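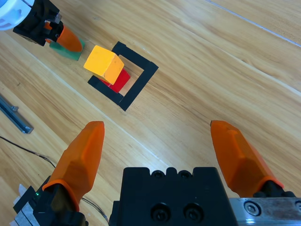

Ticket last updated: October, 4:10 pm

Black tape square on the Merance table keeps lifting

Status: open, waiting on parts desk

Hi again Birkett support, me with the tape square. Quick recap for whoever picks this up: we've got the Merance tabletop at the Taltville room and we mark out a square on it in black tape, set on a tilt so it looks like a diamond, for the block stacking. The blocks are the coloured ones, red, yellow and green. Lovely table, lovely colour, but the tape won't stay down for more than a day or two and I'm getting a bit sick of redoing it!

What I've tried so far

1. Wiped the wood with a barely damp cloth, let it dry over lunch, then taped. Corners were up again by the next morning.

2. Warmed the tape with a hair dryer and pressed it down hard with the back of a spoon. Better (I got my hopes up), but one side still went after a couple of sessions of blocks being dragged over it.

3. Swapped to a fresh roll, same black, and overlapped the strips at the corners so there's no loose end to catch. This has been the best one yet. The lower right corner is where you'll see the overlap.

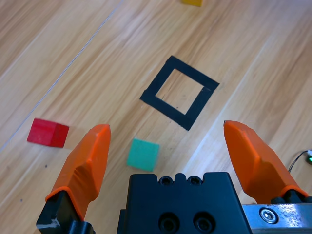
4. Moved the square so it doesn't sit across a join between boards. I had a theory that the tape was letting go wherever it bridged a seam. Still testing, I'll let you know.

5. Rubbed a scrap of sandpaper (the 3000 grit you suggested) over a patch on the underside, just to see. Tape stuck beautifully to that bit, but I'm not game to do the top without your okay.

Questions for you

Is the top oiled or lacquered? The Vurkari care sheet that came in the box says both, on different pages. And if it's oil, how long should I leave it before taping? I gave it 2 weeks last time.

Also, could you send the wider tape if you've got any? A 30 metre roll would do us for ages.

I've left the square down for now and the blocks are staying out, so I'll check the corners tomorrow and add a note.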